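Ronine Module Insertion Station
Gresden Shared Workshop, Equipment Pages

The Ronine station is a bench-mounted robot cell built by members of the Gresden Shared Workshop for practice in card and module insertion. It is offered to members who wish to test gripper fingers, write motion programs, or check the fit of printed parts before committing to a larger build. The station was assembled over 14 months and is maintained by the automation group under Ildikó Szűcs.

The work surface is a gray mounting panel with a row of slots. Members may load the panel with circuit boards, plastic modules, or their own test pieces, provided that these fit the published slot drawings.

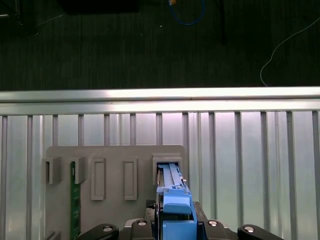
Equipment Pages, Issue 12

The panel stands against a ribbed metal wall, below a horizontal aluminum rail. Modules are held in a two-finger gripper with black fingers and are pressed into the slot from the front. The blue practice module is normally assigned to the slot at the right end of the row, which is wider than its neighbors. The narrower positions are available for other parts, and a green circuit board may be left seated in its holder during module work.

Specifications

Arm: Van Dusen bench arm, refurbished
Gripper: two-finger, parallel closing, replaceable fingers
Controller: Faltadari motion controller, workshop firmware
Recorded insertions to date: 1,197
Maximum session length: 3 hours
Access level: automation induction required

Operating Notes

The arm is to be homed before each session. The approach to the slot should be programmed at reduced speed, and the force limit must remain enabled at all times. Where a module stops short of its seat, the operator is to back the arm away, inspect the leading end of the module, and repeat the approach. The force limit is not to be raised in order to complete an insertion.

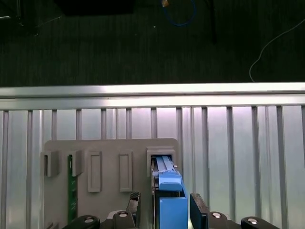 Photo: Gresden Shared Workshop, automation group

Alignment is set from the leading end of the module. On the blue module, the slender upper section enters the slot frame first, while the fingers close on either side of the module. Members who make their own fingers should allow clearance for the adjacent slot frame and should submit a drawing to the automation group before fitting them to the gripper. Screws removed from the finger linkages are to be returned to the marked tray.

Panels may be exchanged. The replacement must use the same hole pattern as the Ronine panel, and drawings are kept in the workshop library in both printed and digital form.

Booking

The station may be reserved through the equipment calendar by any member who has completed the automation induction. New members may attend an induction in April or by arrangement. Requests for extended sessions, and reports of damage to the gripper or panel, should be addressed to Ildikó Szűcs at the automation desk.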